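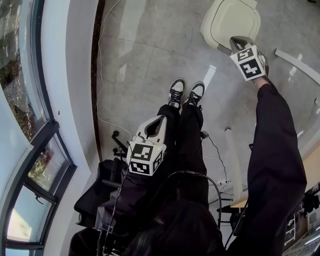

August, evening

Woke at five with the knee stiff again and did the exercises on the bedroom floor, 30 bends each side. Toast, tea, then out to the allotment before it got warm. The beans have gone over. I should have picked them before the weekend away, and now most are stringy and only fit for saving seed. I took home a carrier bag of the better ones and left the rest on the plants.

The tomatoes are doing well. Clastura is the one I'll grow again - thin skin, good flavour, no split fruit so far. Brokard is slow and the leaves are yellowing low down. I gave it a feed and took off the worst of them.

Caught the 281 into town after lunch to look for jars. The hardware shop wanted far too much for six, so I went to the market and got a box of mixed ones for less, lids included. Two of the lids are rusty. Waited about 50 minutes for the bus back and got sunburnt on one arm.

Made the chutney from four until seven. I left out half the sugar this time and put in more ginger. It took longer to thicken than the book says and it caught slightly on the bottom, but I didn't scrape it and I don't think it will taste. Five full jars and one part jar for the fridge.

Rain forecast overnight, so I haven't watered. Need to ring the dentist in the morning and find the lid for the water butt. Bed by ten.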